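Plonirero Bag-Picking Set, README

Last updated August 1, 2024

Read this before you download anything. The set is useful for a few things and bad for several others, and the short blurb on the download page makes it sound better than it is.

What it is

Plonirero is a collection of 1,559 recorded episodes of a robot arm taking small objects out of bags and bins. A person drives the arm by hand control; the arm carries a small camera near the gripper. Each episode has the wrist video, joint positions, gripper opening, and a one-line text instruction typed in before the run. The recordings came from 3 stations in the Ghaffari building, all set up from the same checklist. How closely the checklist was followed is another matter.

What it was supposed to be for

The original plan was to train a policy that could empty a bag of mixed household things one item at a time and then do the same with a bag it had never met. We no longer claim the set supports this. Models trained on it with the Rutarer code do well on held-out episodes, but held-out episodes come from the same stations, the same toys and often the same operator an hour later. That is a weak test, and we would like people to stop quoting it as if it were a strong one.

When we moved a trained model to a bench with different lighting, it reached for the right area and then closed early. We have a guess (the glow on the gripper pads is a very strong cue in the wrist view, and the model may be leaning on it) but we have not run the experiment that would settle it.
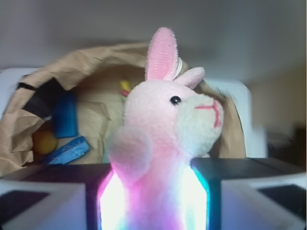

Soft toys are overrepresented. Operators like them because they squash and rarely slip, so when the instruction said "pick any object" a plush got picked first more often than chance would suggest. If you sample evenly over episodes you will get a policy that is good at plush. Sample by object type instead, using the object_class column, and check that column by eye before you trust it. It was filled in by two people who did not agree on what counts as a "block."

Success labels

The success field was set by the operator at the end of each run. There was no second check for most of the set. We went back over one batch and found 13 episodes marked as success where the object had left the gripper before the stop signal. Those are fixed in version 2. We have not reviewed the other batches at the same level – assume similar errors are in there.

Failed grasps are kept if the operator recovered and finished. Episodes that were abandoned were deleted at the station, which we now regret. You cannot estimate a real failure rate from this set, so please don't publish one.

Instructions

Text instructions are short and uneven. Some name the object, some name a color, some say only "next one." An early version used rewritten instructions generated from templates. They read better and matched the video worse, so they were dropped.

Known gaps

No depth. No force readings.
Bag position changes very little within a session.
Blur is common when the arm moves fast. We did not filter for it.
Camera exposure was left on automatic, and bright areas near the gripper are often clipped to white.

Comparison with Priretti

People ask if the two sets can be mixed. The file layout is compatible. The action scaling is different, and the loader will not warn you. Convert first, then plot a few episodes from each before starting a long run.

Updates

A corrected object_class column is planned for September. Anything beyond that depends on whether someone shows that the set helps on a bench it was not recorded on.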